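Section 2: Setting up your household budget in Prins

Welcome back! If you've worked through Section 1, you'll have Prins installed and your login sorted, and the next job is getting your real numbers into it. Make yourself a cuppa and find a comfortable seat before you start, as it's a longer section than the first one and there's no prize for hurrying.

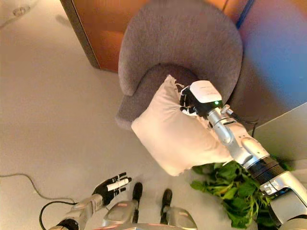
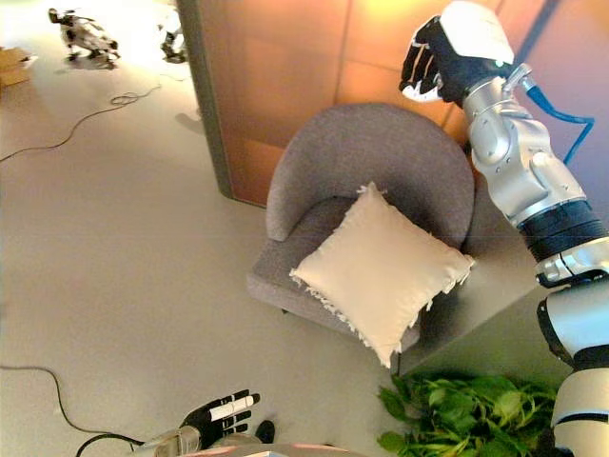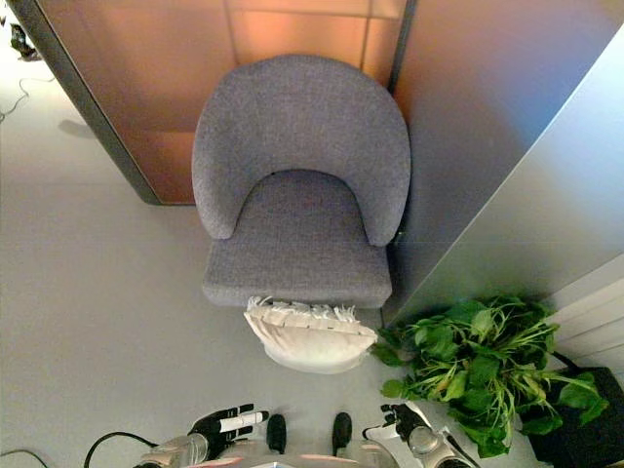
The grey armchair and its pale cushion.

What you'll need

Your last two payslips, your most recent bank and credit card statements, and any bills that come quarterly or once a year (rates, rego, home insurance and the like). If you're paid irregularly, dig out a few extra payslips so you can see what a lean month looks like.

2.1 Enter your income

1. Open the Budget tab and choose New Household.
2. Type in a name for your household. Anything will do, and you can change it later.
3. Select Add Income and enter your take-home pay, meaning the amount that lands in your account after tax.
4. Choose how often you're paid. If you pick Fortnightly, Prins works out the monthly figure for you, so please don't double it yourself first.
5. Repeat for each person who contributes, then press Save.

Note: If your pay jumps around from month to month, enter your lowest recent month. Anything above that will show up as Unassigned, and it's a much nicer feeling to find extra money sitting there than to go looking for money that never arrived.

2.2 Enter your debts

I know this is the step people put off, and I do understand why. Take it one statement at a time and have a stretch in between if you need one.

1. Choose Debts, then Add Debt.
2. Enter the balance owing, the interest rate and the minimum repayment, all of which should be on your statement.
3. Give the debt a label you'll recognise at a glance. "Store card" is fine.
4. Press Save and move on to the next one.
5. When they're all in, select Payoff Order. Smallest First clears the little balances early, while Highest Rate First generally costs you less in interest. You can switch between the two as often as you like without losing anything.

Suppose you have a store card with 1,110 owing and a car loan with 3,000 left on it. Under Smallest First, any spare dollars go to the store card while the car loan gets its minimum. Once the store card reaches zero, its whole repayment rolls across to the car loan.

Caution: Prins does not make payments for you. The repayments you see are a plan, and you still need to send the money through your bank by the due date.

2.3 Spread out the big bills

1. Choose Sinking Funds, then Add Fund.
2. Enter the full amount of the bill and the month it falls due.
3. Check the monthly amount Prins suggests. For instance, a fund set at 56 a month will have 672 in it after a year.
4. Tick Include In Budget – it's easy to miss, down at the bottom – and press Save.

Note: December deserves a fund all to itself. Presents, travel and that extra grocery shop have a way of arriving together, and even a modest amount tucked away each month takes the sting out.

2.4 Check your total

1. Go back to the Budget tab and look at the Unassigned line.
2. If it's above zero, give those dollars a job, such as a debt or a fund.
3. If it's below zero, you've planned to spend more than you bring in. Start with the flexible categories, like takeaway and subscriptions, and trim until the line reads zero.
4. Press Lock Month.

Caution: Locking a month replaces any earlier draft for that month. If you'd like to keep the old version, choose Export Copy first.

Your first month's figures will probably need a few changes – mine certainly did – and you can unlock the month from the Settings menu whenever you need to. Linking a bank feed is covered in Section 3.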